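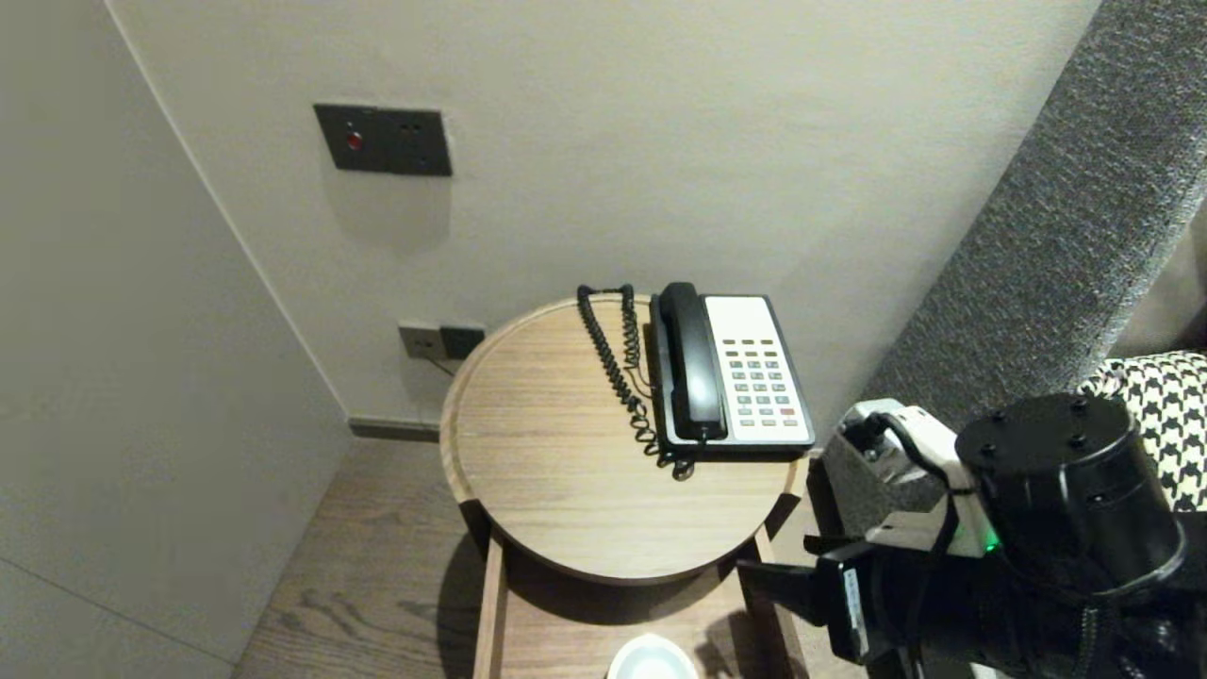
Step 1. Untangle the cord

Lift the handset, let it dangle and wait. A coiled cord unwinds itself if you leave it alone, a courtesy few guests extend to it. At the Pamside we had 18 rooms and I have dangled every handset in the place.

Step 2. Place the phone

Keep it on the half of the table nearest the bed, handset on the left, keypad on the right. Guests reach for it in the dark, usually to complain about the dark.

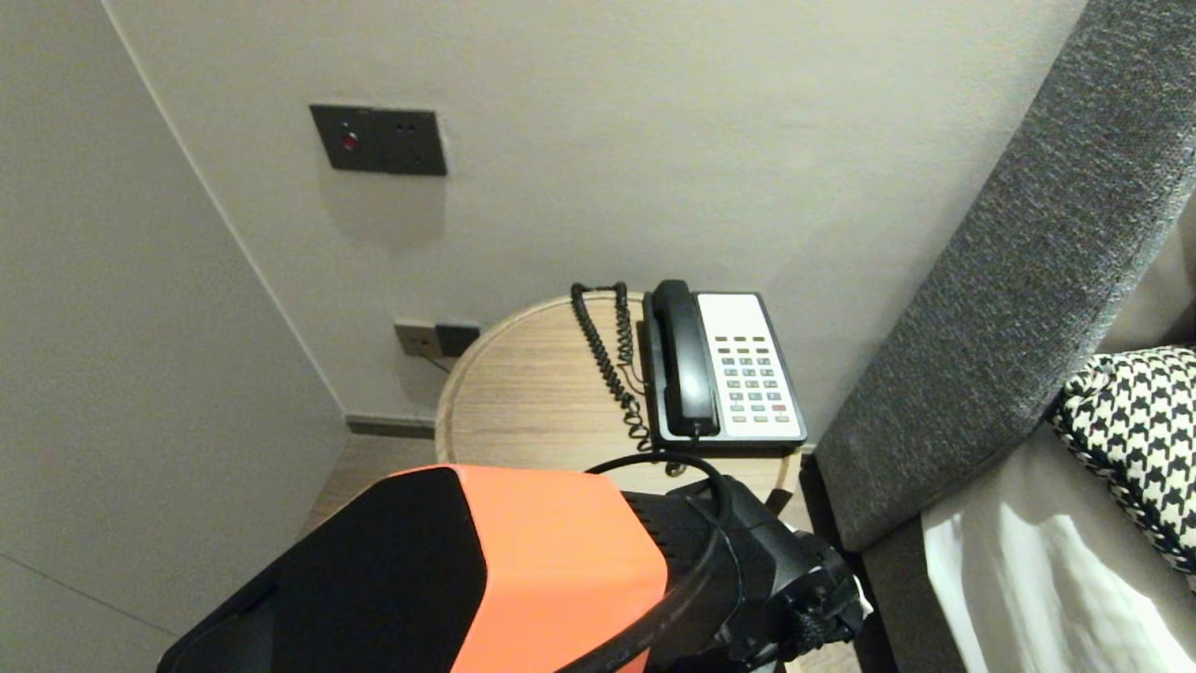
Run the thin cable off the back edge and down to the wall, with enough slack that one good yank moves the phone and leaves the socket where it was.

Step 3. Wipe the keys

Damp cloth, never spray. Do the handset too - both ends.

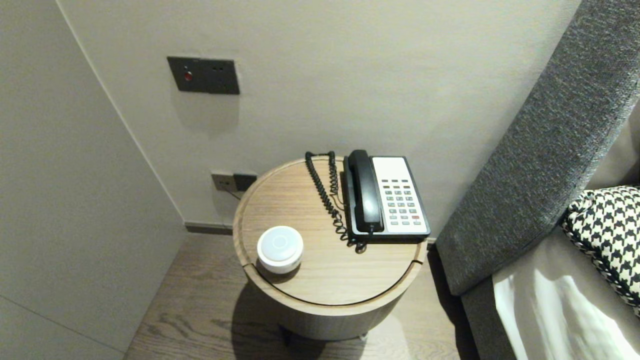

Wim Lambrechts writes that at the Seklow they dial the front desk after wiping, and that 2 phones in March turned out to be dead.

Contact | © Trimton Housekeeping Notes | Back to top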